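Teleoperation station check: simulated room, two-arm robot
Clirkbridge site, Sterkel room set

Checked by: Paora Kerslake
Month: January
Purpose: check before the demonstration sessions start again
Marks used: OK, Fix, Watch, N/A

Please read the comments as well as the marks. Several items are marked OK with a condition, and last time the conditions were missed when the marks were copied into the tracker.

1. Operator area

1.1 Floor clear where the operator stands: OK
Mat has been taped down again. The corner nearest the door still lifts if you catch it with a heel.

1.2 Headset cable routed overhead: Fix
The second hook has come away from the ceiling track and the cable hangs low enough to reach the operator's shoulder. Do not tie it to the monitor arm. Geddes has the spare hooks in the tool cupboard.

1.3 Hand controllers, wrist straps fitted: OK
Left strap is worn at the stitching but holds. Replacement ordered.

1.4 Foot pedal (hold to move) works on both arms: OK
Pressed and released 15 times with each arm under way. Both arms stopped on release every time. The pedal must be held for any motion at all, including gripper motion. If you find the grippers will still close with your foot off the pedal, the old profile has been loaded. Stop and reload.

1.5 Stop button within reach of the operator with headset on: Watch
I can reach it. A shorter operator could not when we tried it from the marked standing position. Move the button stand to the near side of the mat before each session and ask the operator to find it by touch.

1.6 Second person present: OK
Still required for headset work, simulated or not. The person at risk in a simulated session is the operator, who can't see the desk.

2. Software and link

2.1 Clodik client and simulator on matching versions: OK
Version line is printed at the top of the console on start. Read it. Do not rely on the launcher colour.

2.2 Delay from hand to arm: Watch
Measured at around 70 milliseconds with the room loaded and both arms tracking. Anything above this starts to feel heavy and people overshoot. It went up when someone on the same switch was copying recordings off the server. No copying during sessions, please. I have put a note on the rack.

2.3 Loss of link stops both arms: OK
Pulled the network lead with the right arm moving and again with the left arm moving. Arms held position. On reconnecting they stay put until the pedal is released and pressed again, as they should.

2.4 Joint limits and speed cap loaded: OK
Speed cap set to 300 mm per second at the gripper. This is the same cap we use on the real machine and it should stay the same. Operators who learn the task with a higher cap bring the habit with them, and the demonstrations can't be replayed on the hardware without being slowed down.

2.5 Logging starts before motion is allowed: OK
The red dot must be on in the operator's view before the pedal has any effect. Tested with the recorder switched off on purpose: no motion. Good.

3. Room set and start position

3.1 Correct room loaded: OK
Plank-walled room with the white floor and the white chest of drawers. There are two rooms in the Sterkel set with similar names in the menu. Check by eye as well as by name.

3.2 Objects on top of the chest at reset: Watch
The bowl, the vase and the flat green item come back to their places on reset. The small dark object with the red tip next to the vase has rolled on reset in the past. Look at it before each take. If it has moved, reset again. Don't nudge it back with the gripper, as that movement will be recorded as part of the demonstration.

3.3 Arms clear of furniture at start: Fix
The right gripper begins close to the upper right corner of the chest. It is not in contact at reset, but there is little room for a careless first movement, and most first movements are careless because the operator is still settling their hands. I would like the start position moved back. Until then, the first instruction to every operator is to draw the right hand towards themselves before anything else.
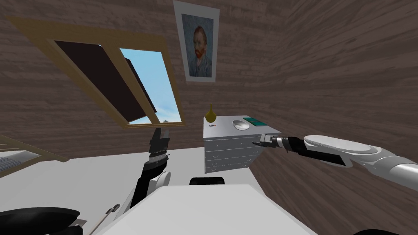

3.4 Hand alignment before the pedal is pressed: Watch
The client lets you engage with your hands in a different pose from the arms. It then follows relative movement only, so nothing jumps, but the operator ends up with a twisted wrist and runs out of reach halfway through the task. Match both hands to the grippers first. Allow the operator as long as they need.

3.5 Idle arm parked: OK
For tasks done with one hand, the other arm should be parked with its controller set down on the desk, not held. A held controller drifts as the operator turns. The park command is on the lower button, long press.

3.6 Contact between arm and furniture is shown to the operator: Fix
The controller buzzes when a finger touches something. It does not buzz when the forearm or the outer housing touches. I leaned the forearm on the chest and felt nothing in the hand. The contact was in the log, so the simulator knows about it and the client isn't passing it on. Reported. In the meantime the second person watches the side view and calls "arm" when the forearm is close.

3.7 Drawers slide and stop at their end travel: OK
All opened and closed by gripper. The lowest one needs the operator to bend, or to lower the robot's body first. Lower the body. Two people have knocked the desk with a controller while bending.

4. Before each demonstration

The operator does these, and the second person reads them out.

4.1 Headset on, picture sharp, no double edges.
4.2 Stop button found by touch.
4.3 Task card read aloud. One task per take.
4.4 Reset done, objects looked at.
4.5 Recorder dot on.
4.6 Hands matched to the grippers.
4.7 Pedal down, right hand drawn back first.

Comment on 4.3: the cards for this room still say "put the item away" on the drawer task. Operators read that differently. One closes the drawer and another leaves it open, and both count it as finished. New wording agreed: "Open the top drawer, place the item inside, close the drawer fully." Old cards to be thrown out. I found two still in the tray.

5. During the demonstration

5.1 Smooth approach, no tapping about with the fingers: Watch
Newer operators feel for the edge of the chest with the gripper because they can't judge depth well. It makes poor teaching material. Give them practice takes with recording marked as scrap until it stops.

5.2 Pauses: OK
A short pause is fine. If the operator stops to talk, end the take. A long still section in the middle has to be cut out by hand later and it is quicker to go again.

5.3 Dropped object: OK
If it lands where either gripper can reach it, carry on and pick it up, and tick "recovery" on the sheet. Those takes are wanted. If it goes behind the chest or out of view, end the take.

5.4 Session length: Fix
The sheet on the wall still gives the old limit. It should be 15 minutes in the headset, then a break with the headset fully off. Pushed up on the forehead doesn't count. I have corrected the sheet by hand but it needs printing again.

5.5 Operator reports feeling unwell: OK
Stop at once, pedal up, headset off, sit down. No finishing the take. This was followed properly on the one occasion it came up.

6. After the session

6.1 Both arms parked, client closed before the simulator: OK
Closing them the other way round leaves the recorder file locked.

6.2 Takes labelled good, recovery or scrap on the day: Watch
Labels left until the next morning have been guesses. The second person should do this while the operator is on a break.

6.3 Controllers on charge, headset lens cover on: OK
The cover matters. The bench gets sun in the afternoon.

6.4 Headset padding wiped between users: OK
Wipes are low. Reordered.

7. Moving a task from the simulated room to the real arms

7.1 At least one clean simulated take by the same operator first: OK

7.2 Real chest placed to the floor marks: N/A
Bay not in use this month. The marks have been scrubbed by the floor cleaner and need redoing before it is.

7.3 Guarding closed and nobody inside: N/A
To be checked on the day. The 3.3 start position problem must be closed before this section is attempted. A bump against a simulated chest costs a reset. The real gripper fingers take longer to get.

Items open

1.2 Cable hook, before next session. Geddes.
3.3 Right arm start position, before any move to the real bay. Kerslake.
3.6 Forearm contact not felt at the controller. With the Clodik support desk, no date given yet.
5.4 Wall sheet to be reprinted. Kerslake.

Result: station may be used for simulated demonstrations once 1.2 is done. Not cleared for the real arms.

P. Kerslake

Added later the same afternoon: hook fitted and cable pulled up, checked with the operator turning fully both ways. 1.2 changed to OK. The others stand.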